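Lindemann Welcome House Opens Its Doors to International Students for a Second Spring

Host families in Erkstead invited to share a table, a spare room or an afternoon with young people far from home

ERKSTEAD, March 6, 2026 - The Lindemann Welcome House is delighted to announce that its host family program will return this April, pairing students from abroad with households in Erkstead and the small towns along the river. Sign-up is open now for families, couples, retirees and anyone else with a kitchen table and a bit of patience for long conversations.

Last spring the program brought together students and neighbors for 987 shared meals, a number our office arrived at by adding up the little cards that hosts dropped in the box by the front door. Some of those cards had recipes on the back. One had a chess game written out move by move, and we are told the rematch is still going on by mail.

"When I first came here I knew the bus route, the library and the inside of one grocery store," said Anwara Mollah, who arrived as a graduate student and now directs the host program. "Then a family asked me over for Sunday lunch and kept asking, and after a while I stopped feeling like company. They had me peeling potatoes. I can't tell you how happy I was to be handed those potatoes."

Students in the program are not boarders, though a few do stay overnight during school breaks when the dormitories close. Most visits are a good deal simpler than that. A host might take a student along to a ball game, or to the hardware store, or to a grandchild's school play. Students are just as eager to return the favor, and last year's visitors cooked for their hosts, fixed a fair number of telephones, and taught at least one entire household to sing a birthday song in Bengali (with hand motions, which are apparently required).

The Welcome House asks hosts to commit to two visits a month through the end of the summer term. There is no language requirement. Hosts who keep a particular diet, observe a Sabbath or have religious customs at home are warmly encouraged to apply, and students are asked about their own customs so that everyone can sit down comfortably together. Pets should be mentioned on the form, by name if you like.

New this year is a Friends of Travelers evening, where longtime residents who have lived overseas will tell stories about being the stranger in the room. Gunther Hollmann, a retired surveyor who spent much of his working life away from Erkstead, will open the evening with an account of his first winter abroad, when a landlady he could barely understand fed him soup for most of a month.

"She would point at the bowl and then at me, and that was the whole discussion," Hollmann said. "I wrote to her every Christmas for the rest of her life. I think a lot of people in this town have somebody like that, and it does us good to say so out loud."

The evening is free, and supper will be served. Seating in the main hall is limited, so please let the office know if you plan to come. Families with small children are very welcome, and the side room will be set up with games and crayons.

Support for the spring program comes from the Clurari Fund, which has given $1,110 toward bus passes and phrase books, and from Grokska, the bakery on the square, which will once again send bread for every Welcome House supper. A further $700 was raised at the winter coat sale, and we thank everyone who carried those heavy boxes up the steps.
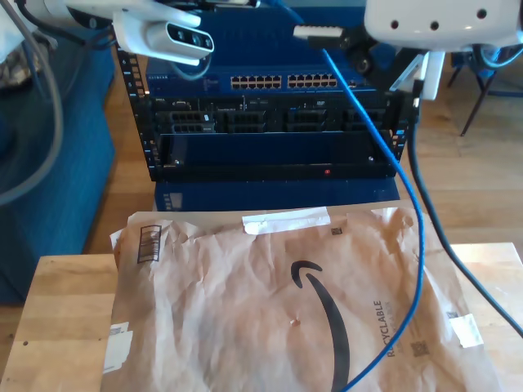 By Anwara Mollah, Host Program Director
Lindemann Welcome House, Erkstead

Applications may be picked up at the front desk during office hours or requested by mail. After a form comes in, a member of our staff will call to arrange a short visit at your home, and we will happily take coffee if it's offered. Introductions between hosts and students begin in April, and we do our best to match people who have something to talk about, whether that is soccer, gardening, old movies or the proper way to make tea.

Past hosts who would like to be paired with the same student again need only leave a note with the office. No new form is necessary unless you have moved.

About the Lindemann Welcome House

The Lindemann Welcome House offers hospitality, conversation groups and practical help to students and newcomers from other countries. Its lending shelf holds 900 books and phrase guides, all free to borrow, and the reading room is open to the public whenever the office is.

Media contact: Anwara Mollah, Lindemann Welcome House, Erkstead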